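How to check a local election count yourself and file an objection that gets read

4 min read

Quick one, people keep asking me for this before September so I'm writing it down once. This is for small races. Town council, school board, water district. Our last one in Paracha ward was 1488 to 1463 and half the street was yelling fraud by breakfast. Maybe. But yelling doesn't get you a recount. Paper does.

First, the deadline. Look it up before anything else. Call the county clerk, ask for the last day AND the hour for filing an objection. Some offices close the window at 4 p.m. and they mean it. Write down who told you.

Next get the precinct sheets. Not the totals on the website, those are unofficial and get typed in late at night by tired people. You want the signed tally sheet from each polling place. Usually a one page request form. Ask for:

- signed tally sheets, every precinct
- the poll book count (how many voters signed in)
- number of ballots issued, spoiled and unused
- the absentee and provisional log

Bring cash for copies. Ours wouldn't take cards.

Now the adding up. Make a plain spreadsheet, one row per precinct. Voters signed in, ballots cast, votes for each candidate, blanks. Ballots cast should match or come very close to the sign-ins. Votes plus blanks plus overvotes should match ballots cast. If it's a "vote for two" race that math changes, so read the ballot first. I forgot this and lost an evening.

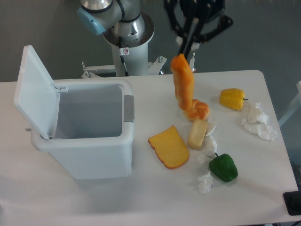

Have a second person add it all up again without seeing your sheet. Rafia Memon did ours, and she caught a row I'd typed twice. Embarassing, but better her than the clerk.

Got a mismatch? Don't post it yet. Small gaps are normal. Somebody signs in, gets fed up with the line, leaves. A gap of 3 in one precinct is a question to ask. A gap bigger than the margin is an objection. Call the clerk's office and ask them to explain the row. Sometimes there's a corrected sheet and you just got the old one.

If the answer doesn't hold up, write the objection. Keep it to a page. Which race, which precinct, what number the sheet says, what number you get, what you want done (recount of that precinct, or the whole race). Attach copies. Keep the originals at home in a folder.

Leave out motives. No "everybody knows", no names of who you think did it. Jorkent precinct had a filing last time that ran to nine pages about somebody's brother in law and the actual number was on page seven. It was tossed. If you have real evidence of vote buying, messages or payments, that's a separate complaint and goes to the election board or the prosecutor. Dont mix the two.

Witness statements: short, signed, dated, only what the person saw or heard themselves.

File in person if you can. Two copies, get yours stamped with the time. If they ask for a deposit, get a reciept. Ours was 2000 dollars for the full race and much less for a single precinct, so think about which one you really need.

Then wait, and go to the hearing. Bring the spreadsheet printed big. Answer what they ask and stop talking.

Will add the request form wording when I find my copy.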